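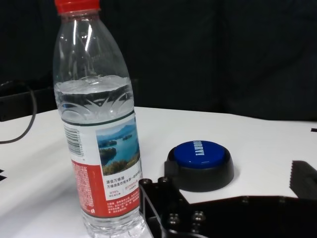 Bottled water and the descaling schedule on espresso machines

Home | Forums | Machines | Water | Search | Log in

grundico_owner
I have a Grundico single boiler that I bought used in October. Our tap water leaves white crust on everything, kettle included. The strip test put hardness at 200 ppm. I've been filling the tank with store water out of small bottles because that's what we keep in the pantry. My question is whether I still have to descale, and how often. The manual only says every 400 cups and doesn't mention what water you use.

pfeiffer_k
Depends on the water. "Bottled" covers everything from nearly nothing in it to harder than your tap. Look at the analysis on the label, if it has one. You want calcium and bicarbonate. If bicarbonate is high you will get scale no matter how nice the bottle looks.

oldlever
You don't need a lab report to make coffee. I ran tap water in mine for 17 years and descaled with citric acid when the flow slowed down. Same boiler the whole time.

pfeiffer_k
What's your hardness though? If you live somewhere soft that doesn't tell him much.

oldlever
No idea. Never tested it. Kettle has a little crust.

Rizal Manurung
I fix these for a living, mostly the smaller home machines. "When the flow slows down" is late. By then there is usually scale in the solenoid, and when you run acid through, it breaks off in flakes and blocks something further along. I get machines on the bench right after a descale for exactly that. At 200 ppm on tap I would do it every two months for a couple of drinks a day. On a soft bottled water, once a year, or skip it and just look inside when you change the gasket.

grundico_owner
Thanks. Label says bicarbonate 61 mg/l and calcium 14. No total hardness listed.

Rizal Manurung
That's fine. Comes out somewhere near 50 ppm alkalinity. You can leave it alone for a good while. Do one proper descale first because you don't know what the last owner used.

teabag_lin
Is nobody going to bring up the cost? Small bottles are the most expensive way to buy water there is. Get the gallon jugs or a filter pitcher. I have an Ireteck pitcher and the crust in my kettle stopped.

pfeiffer_k
Pitchers vary. A lot of them swap calcium for hydrogen, so the pH drops as the alkalinity goes. Fine when the cartridge is half used, not so good in the first week. I'd take the jugs.

teabag_lin
Mine has been fine for three years.

pfeiffer_k
For tea, sure. A kettle isn't a closed brass boiler.

Aiguo Fan
I mix my own. Distilled gallon, plus a small amount of baking soda concentrate. No calcium in it, so no scale, and the bicarbonate keeps it from being aggressive to the metal. Costs me the price of the distilled and a box of soda that will last until I'm dead. Don't use plain distilled. Some machines with a level probe won't register it and will keep on filling.

oldlever
Does it taste flat?

Aiguo Fan
A bit, in light roasts. I drink dark so I don't notice. You can add some Epsom salt if you care.

oldlever
I'm not putting Epsom salt in my coffee.

emmont_mike
Mine is an Emmont with the plumbed line, so bottles aren't an option. I have an inline softener. The cartridge is rated for 3000 liters and I change it when the date sticker says, whichever comes first. Two changes so far, no scale when I had the boiler open. If OP ever plumbs in, that's the way to go.

grundico_owner
No plumbing here, I rent. I think I'll switch to gallon jugs of the same kind of water, if the store has them, and descale once now. Citric acid or the branded stuff?

Rizal Manurung
Citric is OK for brass and stainless. If the boiler is aluminum, check with the maker first, and don't leave it sitting. Rinse with at least three full tanks.

oldlever
One tank is plenty.

Rizal Manurung
It isn't. Taste it after one and see.

grundico_owner
Boiler is brass. Three tanks then. Will post how much comes out.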